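Caderno de bancada / Embalagens e utensílios / Abril

Abril, 8h20

Bom dia a quem abrir este caderno depois de mim. Voltei aos talheres compostáveis, como tinha prometido na última entrada, e desta vez com mais calma, porque o lote da Ametine chegou inteiro e já não tenho a desculpa de trabalhar com restos de amostra. Vou escrevendo à medida que faço, com os desvios do costume, e quem quiser só os valores pode saltar para a parte das colheres.

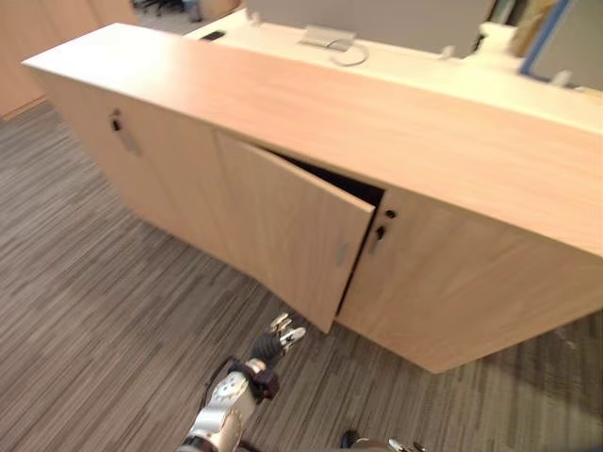
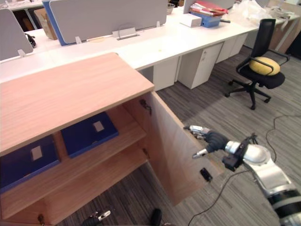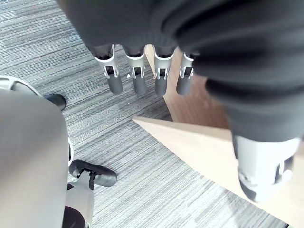
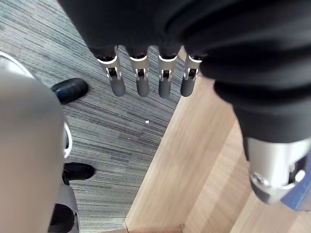
O ponto de partida é o pedido da Leckie, a rede de cafés que quer largar o plástico nas colheres de gelado e nas tampas dos copos antes do verão. Querem saber três coisas, mas a que lhes tira o sono é a colher: os clientes queixam-se de que a de madeira "sabe a pauzinho" e de que a ponta amolece quando alguém a deixa esquecida dentro do chocolate quente. Eu, que sou dessas pessoas que esquecem a colher lá dentro, compreendo-os muito bem.

Temos então duas candidatas. A primeira é a colher de bétula prensada da Ametine, sem revestimento nenhum. A segunda é a da Zasten, em fibra de bagaço moldada, com o cabo mais grosso e aquele rebordo simpático que ajuda a raspar o fundo do copo. Recebemos 2.170 unidades ao todo, muito mais do que preciso, e por favor não as levem para a copa (já aconteceu com as facas e fiquei sem controlo a meio de um ensaio).

Preparação: deixei as amostras na sala condicionada de um dia para o outro e pesei-as de manhã, antes de ligar o banho. Da Ametine separei 189 colheres para imersão. Rejeitei as que tinham farpa visível no bordo e pus essas num saco à parte, marcado a lápis, porque a farpa é assunto que merece conversa com o fornecedor e não quero perder a prova.

Imersão em água quente, depois em leite gordo, depois em café. O leite foi ideia da Seon-mi Geum e é uma boa ideia: a gordura entra nas fibras de outra maneira e a madeira ganha uma mancha que na água nunca aparece. Ela pede que se registe a cor ao fim de cada banho com o cartão de referência encostado à colher, e não de memória, como eu fiz na ronda anterior. Tem toda a razão, já emendei o procedimento.

11h40

Resultado das colheres, em palavras, que a tabela vai depois para a pasta comum. A bétula aguenta bem a flexão quando sai da água. Perde firmeza na concha, perto do estreitamento, e é aí que parte quando parte. A fractura é comprida e deixa fibras espetadas, o que não me agrada nada para uma coisa que vai à boca de crianças. O bagaço é o contrário: dobra cedo, dobra muito, mas rasga macio. Numa bola de gelado acabada de sair da arca, a colher da Zasten cede e a pessoa fica a olhar para ela. Numa bola que já descansou um bocadinho no balcão, porta-se lindamente.

Quanto ao sabor, fiz a prova com água morna e quatro colegas, sem lhes dizer qual era qual. A bétula foi reconhecida por todos. Um deles até gostou, disse que lhe lembrava os gelados da praia. Do bagaço ninguém se queixou, embora me tenham falado de um cheiro a papel molhado quando a colher fica muito tempo de molho. Quatro pessoas não são um painel, bem sei, e não vou escrever isto no relatório como se fossem.

14h15

Tampas. Aqui a história é mais curta e menos alegre. A tampa de polpa da Rusness encaixa bem no copo frio, com um estalinho que dá gosto ouvir, mas com bebida quente o rebordo relaxa e o copo pinga quando se inclina. Repeti com outro tabuleiro do mesmo lote e deu igual. O número de lote acaba em 797, fica aqui escrito para quando ligarmos para lá. Pode ser da prensagem, pode ser do copo que a Leckie nos mandou, que tem o bordo enrolado um nada mais fino do que o nosso. Antes de culpar a tampa quero experimentar com os dois copos, lado a lado, na mesma manhã e com a mesma água.

Pergunta que fica para discutir: a Leckie escreve "compostável" no caderno de encargos sem dizer onde. Compostagem industrial é uma coisa, o canteiro do quintal é outra bem diferente, e o cliente que leva o copo para casa vai pensar no quintal. Gostava que a carta de resposta explicasse isto em duas linhas, com jeito, sem parecer que estamos a dar uma lição. Se alguém tiver boa mão para cartas, aceito ajuda e pago em café (em chávena de loiça!).

Por fazer:
- enviar à Ametine as colheres com farpa e pedir o acabamento de bordo que eles usam nos garfos
- repetir o gelado com a Zasten, arca e balcão, e anotar a temperatura da bola
- tampas da Rusness nos dois copos
- limpar o banho, que cheira a leite
- perguntar à Seon-mi onde ficou o segundo cartão de cor

Entradas recentes
Palhinhas de papel: quanto tempo até colarem ao lábio
Facas de bétula e o problema da côdea
Copos com revestimento aquoso, segunda ronda
Guardanapos sem branqueador: notas soltas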